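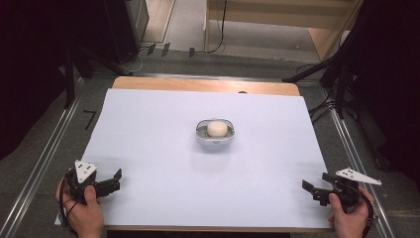

In September I went to the open day of the Sezer soap workshop in Clellen, 54 kilometres from my home in Bernell. I make soap in my own kitchen for a few years already, so I wanted to see how other people are doing it on a bigger scale.

The visit takes 60 minutes and starts in the curing room. Bars stand there on open racks, with a paper label for each batch. The guide told us the workshop made 3621 bars in the last season, and the olive oil ones stay longest on the rack. The smell is strong at the door, but after a few minutes you do not notice it any more.

After this we came to the shaping tables, which was my favourite part. A wooden table is covered with a big sheet of white paper, and the paper is changed between groups. The round, cream-coloured piece in the small oval dish has a matte surface and the form of a little dome. I liked it more than the square bars in the shop – it looks modest, and the grey dish suits it well.

We could also try to press a ball ourselves from soft soap shavings. Mine had cracks on one side. The guide said my hands were too dry and gave me a spray bottle, and the second one was better.

The shop is small and takes cards. I bought two bars of the Saltent line, with sea salt, and did not buy a dish, which I regret a little. Parking is behind the building, at 765 on the main road, and the gravel there is quite deep, so leave the good shoes at home. Coffee was free until three in the afternoon.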